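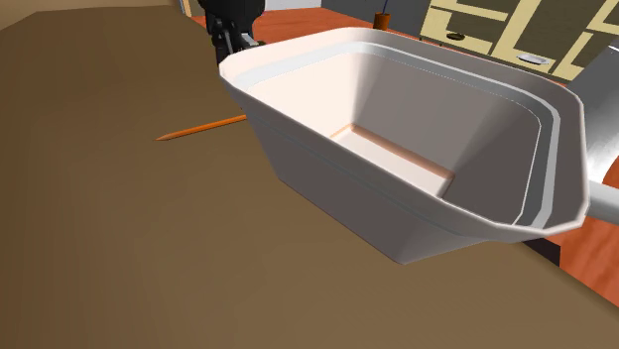 A reader of these tips wrote to me that she will believe in household robots on the day one of them tidies her kitchen drawer without asking her where the scissors live. I like this remark, and I have kept it in mind while writing the tips for this month. Many of you ask if you should wait with buying a simple vacuum, or a dishwasher, until the "real" machine comes. My answer is no, do not wait. But some chores are nearer than others, and you can prepare the house a little.

Putting things in a bin

Clearing a table into one big tub is among the first chores the machines practise. A pencil is harder than it looks: it is thin, it lies flat and it rolls. For people and for machines the same tips are good.

Use a tub with a wide open top and no lid. A lid is one more job.
Keep one tub for one table. Mixed tubs must be sorted later, and sorting is the slow part.
Stand pencils and sticks upright in a cup. They are easier to take from there than from a flat surface.
Choose a plain tabletop or a plain cloth. Small things get lost on a busy pattern, also for my own eyes.

Floors

This is the chore I would give away today. My Skudis floor cleaner cost me 300 pounds and has worked for 7 years with two new brushes. Lift the cables and the fringes of the rug before you start it. Wash the filter in lukewarm water and let it dry one full day — a damp filter smells for weeks.

Dishes

The dishwasher is an old robot and still the best one. What is missing is somebody to fill and empty it. Leave free space in front of the bowls on your shelf, and do not stack small bowls inside large plates. Your own wrists will thank you too.

Laundry

Washing yes, folding no. I saw the Grimurmont folding cabinet at a fair in November. It folded a shirt nicely, but you must first clip the shirt on by hand, and in this time I have folded two. With towels I would be more patient.

In the workshop

At Laso, where I worked before, a machine put screws in bags, 700 bags in a shift, always the same screw. When the screw changed, a person had to come and set everything again. For a home bench this has no sense. Buy good drawers with labels on the front, and sweep the bench before you go to supper.

Next month: limescale, and how to clean the Sarpong kettle without scratching it.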